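Lining a Work Nook With Leafy Panels (and Giving It a Marble-Look Top)

Posted 26/05/2026 in Small Spaces

I've been wanting to write this one up for ages. If you have a little boxed-in spot where a laptop lives, you can make it look like somewhere you'd choose to sit, and you can do it over a weekend without moving out of the room. I've done 2 of these now, the first one badly, so you get the benefit of my mistakes.

My pattern is a black background with white climbing vines, sold under the name Allero. It comes in a regular and a large print, and I ended up using both. The top is a dark brown marble pattern called Marchetti. I got all of it at Rakell, the discount place out past the highway, where they keep the discontinued stuff on the bottom shelf. Go early.

What I used

3 panels, one for the back and one for each side
Countertop with a marble pattern
Thin metal edging
Black posts for the corners
Nukard panel adhesive (one tube was plenty)
Utility knife and a pile of new blades
Long straightedge, tape measure, pencil, level
Painter's tape
A rag you don't care about

Measure everything twice, at the top and at the bottom

My opening is 46 inches wide at the back. At the top, anyway! Down at the counter it's a hair less, and on my first try I cut to the top number and then stood there shaving slivers off a finished panel like a person peeling a potato. Write down both numbers and cut to the smaller one. The corner posts cover a small gap very nicely. They do nothing for a panel that won't go in.

Figure out the pattern before you cut

Lay the back panel flat on the floor and look at where the vines fall. Mine run straight up and down, so if the panel leans even a little, every single stem tells on you. I found the middle of the panel, found the middle of the wall, and worked out from there so the stems sit evenly between the two corners. Mark the top on the back with pencil. Leaves look surprisingly convincing upside down until the panel is glued.

For the sides I went with the large print. I was nervous about mixing the sizes, but big leaves going off at a diagonal next to the tidy upright stems look great, and you don't have to match anything at the corners. That alone saved me an evening.

Cut, dry fit, glue

Score the face with a fresh blade and go over the same line again, lightly, until you're through. Pushing hard is how you skid. Run painter's tape along the cut line first if your print chips.

Then dry fit all the pieces, back first, sides after. Step away, get a drink, come back and check the stems with the level. When you're happy, put the adhesive on in wavy lines, keeping it a couple of inches from the edges so it doesn't ooze out. Press from the middle outward and tape the panel in place overnight.

The posts go on last, right down the corners between the back and the sides. I used black ones and they pretty much vanish into the background.

Now the top

Set the counter in after the walls, so it covers the bottom edge of the panels. Mine has white and tan veins on the brown, and I turned it around several times before I settled on which way they should run. Take your time with that, it's the fun part. The metal edging goes around the outside. Miter the corners if you've got the patience, butt them together if you haven't.

Check that any vent near the front stays clear. You don't want your new counter hanging over the slots.

Putting the laptop back

I like mine at the back in the center, hinge toward the wall, with the lid open against the vines. A bright wallpaper looks really good against all that black, so I picked a mountain one with blue sky.
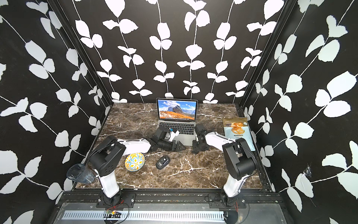
Laptop at the back, regular print behind it, large print on both sides.

Fixing scuffs

Black panels show every knock, and a frayed spot will come up lighter than everything around it. I have one low on the right side that's on my list for June. Trim the loose fibers with the knife, press down whatever will lie flat, and dab on matte black paint with a cotton swab. Stay off the white leaves. If the tear runs into a leaf, cut a patch from your leftovers and match the outline of the leaf, where the join is hardest to spot.

For regular cleaning, use a damp rag on the counter and a dry one on the panels. Skip the spray cleaner on the printed side. I tested it on an offcut and it left a cloudy ring that I never did get out.

Keep your offcuts, by the way. Mine are rolled up in the closet with the pencil marks still on them.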